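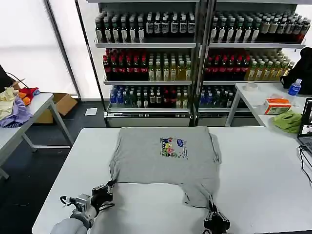 1/4/18

I added up what I spent on clothes last year and it came to £352. I wouldn't have guessed half that. I don't think of myself as someone who buys clothes. Most of it went in small amounts: a jumper when the office heating failed, socks, two shirts for a wedding where I only wore one, and a coat in the sale at Antoniuk in Nedton that I've had on twice.

So in February I stopped. The plan was to buy nothing to wear until the summer, apart from shoes if a pair gave out. It's two months now and I've kept to it, with one exception. I left my gloves on the Stoddale bus and my hands hurt too much on the walk up from the stop, so I bought another pair at the market for £8.

The first thing I did was empty the wardrobe on to the bed. A good part of it I hadn't worn since we moved. Some went to the hospice shop, some to my nephew, and the worst of the T-shirts are now in the shed for wiping down the bike. What was left fitted on one rail and in two drawers. I'd been meaning to buy a second chest of drawers, so that's another thing I don't need.

Washing is the harder part. With fewer tops I run the machine more often, and things wear faster. I've gone down to 30 degrees for everything except towels and I've stopped using the tumble dryer for anything with a print on it. I put a note up about this last month and asked what other people did. 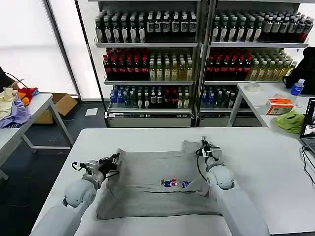

Fergal Scanlon wrote that I was washing too much in the first place, and that a jumper hung by an open window overnight will do another three or four wears. He also said to turn everything inside out, do up the zips and leave the drum a third empty. Stefaniia Pavliuk agreed with him about the window but not about the drum — she fills hers to the top and has had the same bed sheets for eleven years.

I've tried the window. It works for wool and it doesn't work for anything I've cycled in.

Mending has gone better than I expected. I can sew on a button and close a seam, and I've learned a plain darn that looks lumpy but holds. Elbows are beyond me so far.
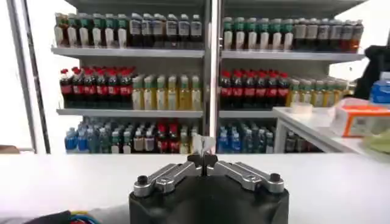
The money I haven't spent goes into a separate account on the first of the month, £30 a time. It isn't a lot, but the boiler is nineteen years old and the quote for a new one was £3000, so it has somewhere to go.

Next job is the coat. The left pocket has a hole and I've already lost a house key into the lining.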